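Play Kitchen, Real Words: Final Report
Amarachi Jibrin and Refugio Ponce
Semester project, Early Learning Environments

1. Where we started

We wanted to find out what makes a set of pretend food worth talking about. Siler, the early learning centre where we did our placement, already had a home corner, but most of the food in it lived in one deep tub and the children tipped it out, picked the same few favourites and wandered off. Our supervisor suggested we work with the table instead of the tub, and that turned out to be the best advice we got all semester.

The idea was simple. We would set out a small number of things on a plain surface, with room between them, and write down the words the children used. We ran 20 sessions with 23 children, two at a time, and we loved nearly every minute of it (the session during the fire drill excepted!).

2. Choosing the pieces

We went through three trial layouts before settling on the kind we used most. The first was all fruit and gave us plenty of colour words and very little else. The second had so many dishes on it that there was nowhere left to put anything down. For the third we mixed food with things you do something to food with, and the talk changed straight away. Suddenly there was pouring, rinsing, squeezing, burning and "it's too hot, blow on it".

A white tabletop suited us best, as the colours of the pieces come up so strongly against it. The banana became our favourite piece by a long way. It's a yellow toy one with the peel splayed open around a pale centre, so there's a story in it before anyone has said a word. The ketchup bottle is plush, red with a white label and a white cap, and we laid it across a round plate. A colander and a small toaster oven gave the layout its jobs to do.

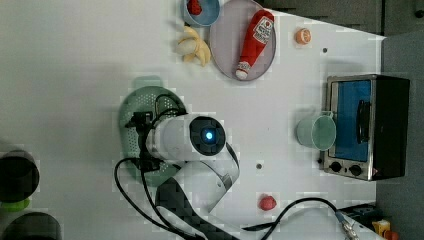 Refugio, you've said the oven starts the best conversations, but I'd put my money on the colander, was how Amarachi answered the first draft of this section. She pointed to her own notes, where the holes alone had produced "dots", "windows", "where the rain goes" and a long argument over whether soup could be kept in it. She also asked for the colander to be given its own heading in the results, and she was right, so it has one.

3. Results

Between us we wrote down a little over 1,000 words of children's talk, leaving out our own prompts. Naming words came first in nearly every session and dropped away once cooking began. Action words did the opposite.

The colander
Children who didn't know its name made one up. "Holey bowl" was the most popular and by June even the staff were saying it.

The toaster oven
Everything went in, or was meant to. It brought out most of the time words: "wait", "nearly", "not yet", "now!"

The ketchup
Being soft, it got hugged as often as it got squeezed. It led to more talk about home than any other piece, mostly about who is allowed sauce and on what.

4. What we would change

We'd put out fewer pieces at the start and bring the plate in later. We'd also record the sound, as our handwriting fell apart whenever both children spoke at once. Two of the session sheets are close to unreadable and we left them out of the totals.

Our word lists and the blank session sheet are in the appendix, and Siler has kept a copy of each for the home corner.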